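Keeping a town bus timetable people can read
Speaker notes, Rendport, May 18, 2025

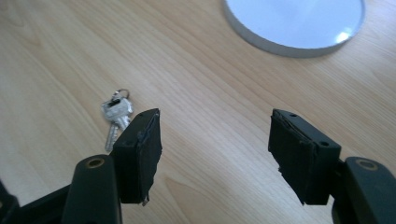
What does a printed timetable do that an app can't?
It stays at the stop when the phone is flat, and it shows the whole day at once. A person who misses the 9.40 can see what the rest of the morning looks like without typing anything.

Opening (slide 2)

Thank the hosts. Say where I work: timetable office, Nendis district, 12 routes, 1,161 stops. Most of those stops have a pole and a case. The rest have a pole and nothing, and I'll come back to those.

I'm talking about print only. Screens at stops are a different budget and a different talk.

What we used to put up (slide 3)

Show the old sheet for route 26. Give people a moment to try to find the last bus to Damholm. Don't help them.

The old sheet had every timing point on the route, all day, both directions, in type small enough to fit. Notes were marked with letters. There were letters for school days, for college days, for buses that went by way of the hospital, and one for a bus that stopped running some years before. The sheet was correct apart from that last one. We had very few complaints that it was wrong and a lot of phone calls asking what it said.

The phone calls (slide 4)

We kept a log of calls from November onwards. Three kinds came up again and again.

First, callers who were reading the wrong direction. Both directions were on one sheet, and the headings were the names of the end points. If you live halfway along, the name of the far end may mean little to you.

Second, callers who had missed a letter note. Usually the school days one.

Third, callers who wanted to know when to leave home and were looking at a time for a stop two villages away. Their own stop wasn't a timing point, so it wasn't printed.

Pause here if the room looks as if it has something to say. Otherwise go on.

What we changed (slides 5 to 7)

Each stop now gets its own sheet. It shows departures from that stop only, in that direction only. The hours run down the left and the minutes run across. If a bus goes every 20 minutes all morning, we still print every one. We tried "then every 20 minutes until" in Antal and people added it up wrongly, me included when I was tired.

Letter notes are gone where we could manage it. School days have their own block with its own heading. It takes up more paper. On route 26 it pushed the map off the sheet, and I still get messages about the map.

Place names at the top are now the next big place along the route, followed by the end point in smaller type. So in Antal the heading says "Rendport, then Damholm".

Type size. We set a smallest size and refused to go under it. When a sheet didn't fit, we went up a paper size and changed the case. Cases cost more than anything else in this work. Say that twice. People leave talks like this thinking about fonts and then find they have no money for cases.

What went badly (slide 8)

One sheet per stop means a great many files. In the first change of timetable we put the wrong direction in the cases along one side of the Damholm road. They were up for nine days. The stop code is now printed large in the bottom corner, and the person fitting the sheet checks it against the plate on the pole before locking the case.

Sun. South-facing cases faded by the end of summer. Red went first, and red was what we had used for the school block. It is black now, on a grey band.

Condensation. We have no good answer. Vents help in some cases and let the rain into others.

Stops with no case (slide 9)

These are mostly on country roads. We put a small plate on the pole with the route number, the stop name and the phone number. In Antal the shop keeps a folder of sheets on the counter. That was the shop's idea and it works as long as somebody sends the new sheets. Twice we forgot.

If there is time

Talk about large print by post. Order forms go out with the November change, and the list has grown each year. Mention that some people on it see perfectly well and just want a copy for the kitchen wall. We send them one anyway.

Questions I expect

QR codes: they are on the sheet, bottom left, and they are used. They don't replace any of the times.

Cost per stop: hand out the sheet with the breakdown, don't quote it from memory.

The map on route 26: it is coming back at the larger stops when the new cases are fitted.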